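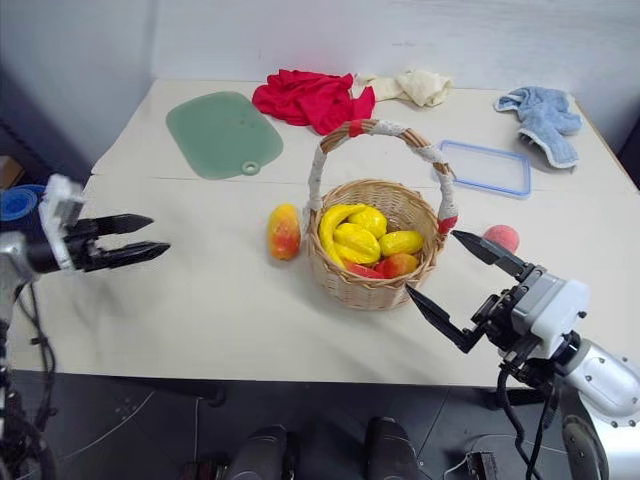
The wicker basket with the fruit, on the white table.

I've had the basket for six years and until this winter I kept mail in it. I bought it at the Flandurora market from a woman named Lucienne Hamel, who sold mostly chairs. She wanted more than I had in my pocket and took what I had. The handle was already wrapped in cord when I got it, with the red bands at the top and down on one side. I asked her if she had done the wrapping and she said no, it came to her that way.

The mail moved to a drawer in January. I wanted fruit in the basket instead, and I wanted it to be artificial. I know how some people feel about that. I grew up with a bowl of it on my grandmother's sideboard and I like it. Real fruit in our house gets eaten or forgotten, and the forgotten pieces bring flies. We still buy real bananas. They live on the kitchen counter.

Most of the fruit came from Huet, the craft store out past the rail yard. The rest was in a mixed bag from Flirkis, a secondhand place that sells by weight. The Huet banana is good. The star fruit is better than I thought it would be, with deep ridges, and it's the one visitors pick up. The peach is small and pink and I can't decide if it belongs with the others or not. It has spent a lot of time on the table next to the basket.

Filling a shallow basket with a tall handle takes some trial and error. I tried it with everything heaped in the middle, and the round pieces rolled to the rim and sat there. What works for me is to put the banana in first, along the left side, with the tip pointing up. It acts like a wall. The lemon shapes go behind, the star fruit goes near the banana, and the red and yellow apple goes at the front right where the color shows. 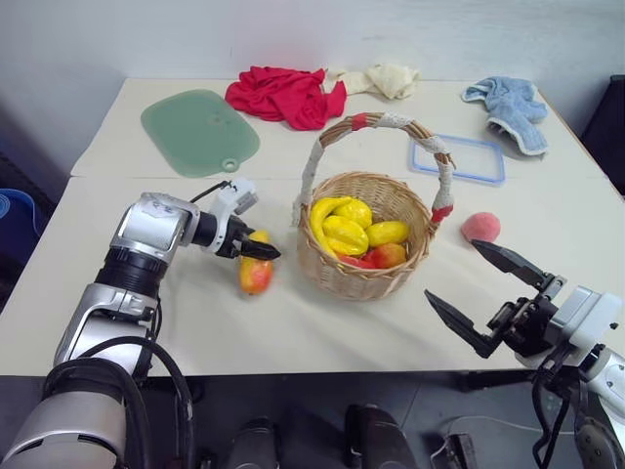
The mango is the hard one. It's oblong and bigger than the gaps that are left once the other pieces are in. I've gone back and forth between standing it on the table and giving it the front of the basket. If it goes in the basket, something else has to move back, usually one of the yellow ones, and then you only see a bit of it.

I do all this on the white table because the light is good there. It's also where cloths end up, so at the back there's usually a red one and a cream one that need folding, and the green cutting board. I keep meaning to hang the board up by its ring. The hook is a Tekham one, the kind that sticks on, and it has fallen off the wall twice.

Dusting is the only upkeep. I take every piece out and wipe it with a damp cloth, then let it dry before it goes back. For the basket I use an old paintbrush, working along the weave and then under the rim, where most of the dust is. The cord on the handle gets the brush too. I don't put water on it. I got the red wrapping damp once and worried about the color for a whole evening, but it was fine.

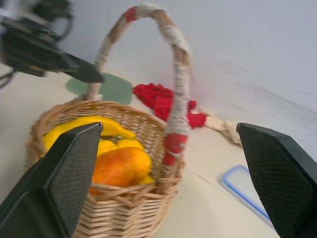
Does the fruit need to be fixed in place?
I leave it loose. A folded napkin under the bottom layer keeps the pieces from sliding, and I can still take them out to dust.

I haven't settled on where the basket will stay. The hall shelf is too narrow for it. The top of the bookcase is wide enough, but with the handle it comes very close to the ceiling slope on that side, and I'd have to turn it so the lower red band faces the wall. I'll try the windowsill in the back room next.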